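The Stirudness Sessions
A short story

The Llanos Foundation for Recorded Music wishes to inform its members that the tapes known as the Stirudness Sessions have been withdrawn from the listening room until further notice. The following account has been prepared by the Office of the Archivist and is placed before the membership in accordance with the house rules.
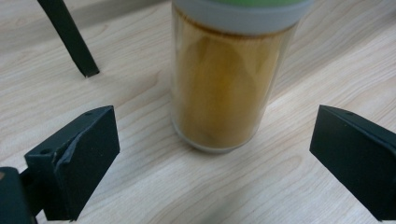 Reading time: 3 minutes

The tapes came to the Foundation in December, in a single carton, from the estate of a bass player who had worked for most of his life in the hotel bands of Irkavari. They were made by the Fakel Quintet, a group that left two published albums and a reputation for arriving late. The carton held 19 reels. A typed sheet inside the lid listed the tunes, the takes and the players present, and the Office accepted the sheet as accurate.

Transfer work began the same month. The engineer assigned to the project reported that the reels were in good order and that the playing was of a high standard. The trumpet was close to the microphone and the drums were far from it, as was common in that hall. On the first reel the quintet played a slow blues and stopped. A voice in the control booth asked for another. The quintet played it again, a little faster, and the piano player laughed at something before the last chord.

On the fourth reel the engineer noted a second saxophone.

The Office reviewed this finding with care. The typed sheet named one saxophonist only, a tenor player. The second horn was an alto. It entered late in the tune, stayed under the melody for up to 40 bars, and withdrew before the ending. No musician on the tape remarked on it. The voice in the booth said that the take was fine and that supper was being held.

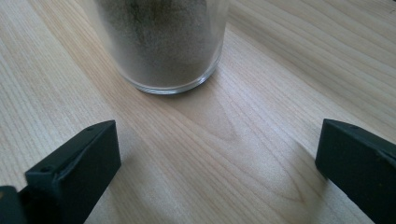
Still life with glass.

The engineer was instructed to continue. The alto was present on the fifth reel, and on every reel after that. By the ninth it had been given a solo. The Office wrote to the surviving member of the quintet, the drummer, and enclosed a copy of the ninth reel for his comments. His reply was brief. He confirmed the hall, the season and the tunes. He stated that there had been 5 men in the room and that he had driven all of them home. He asked whether he might keep the copy.

A second letter from the drummer arrived before the first had been filed. He had played the copy several times, he wrote, and wished to amend his statement. He still recalled no alto player. He did recall leaving room for one. On the bridge of the ballad he had always dropped to brushes and held back the beat, and the others had thinned out around him, and at the time he had supposed that they were tired.

The Office compared this remark with the two published albums. Both contain the same ballad. In each case the band grows quiet at the bridge, and for eight bars very little is played. Reviewers of the period praised the restraint.

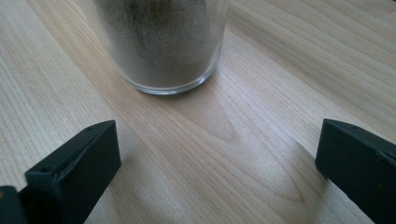
It was at this stage that the engineer asked to be relieved of the project. The request was granted with thanks. In a closing report, the engineer stated that the last reel had been transferred in full, that it held the ballad and nothing else, and that the alto began alone. The other players came in after it one at a time. The engineer had listened to the end, past the final chord, to the part where chairs are moved and cases are shut. Six cases were shut.

The Office does not offer a view on the matter. The catalog entry has been left as it stood on the typed sheet, with a blank line added beneath the names of the players. Members who hold information about the sessions are invited to write to the Archivist at the usual address.

Members are also advised that the listening room piano has been tuned, and that the room will close at 6 p.m. through the winter. Staff who remain in the building after that hour are asked to leave the hall door unlocked.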